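Print | E-mail

Layered Desserts at Home: Survey and Baking Trial
Food Studies project report, submitted 2/11/25

Background
Our group looked at which chilled layer desserts families make for holidays, and whether a cheaper base changes what people think of them. The survey went out through the Harkus community newsletter and got 176 replies. Most people named a pudding or custard dessert that their family has in December.

Method
We made the same dessert with four different bases: plain biscuit crumb, oat crumb, crushed pretzel and shortbread. The filling was the same each time (cream cheese, chocolate custard, whipped cream). Each tray was chilled overnight in the Mekonnen building kitchen. Tasters gave each one a score for flavour, texture and how cleanly it cut.

Results
Shortbread scored highest for flavour, but it was the hardest to cut. Oat crumb was the cheapest and held together best. Pretzel split the group, and several tasters wrote that it was too salty with the custard. Plain biscuit came second in every category.

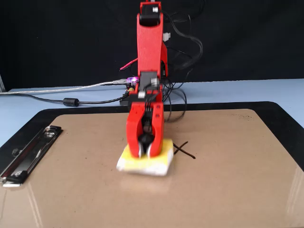 Red arm and clipboard

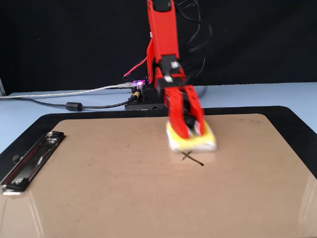
The oat base needed more butter than the recipe said. We added an extra spoonful to the second batch and kept it for the tasting, so the cost for that tray is slightly higher than in our proposal. The custard on the shortbread tray was also poured while still warm, and the cream cheese layer under it went soft at one end. We left those pieces out of the scoring.

If we did this again we would use metric scales for everything and chill the base before adding the first layer.

Print this page | E-mail this page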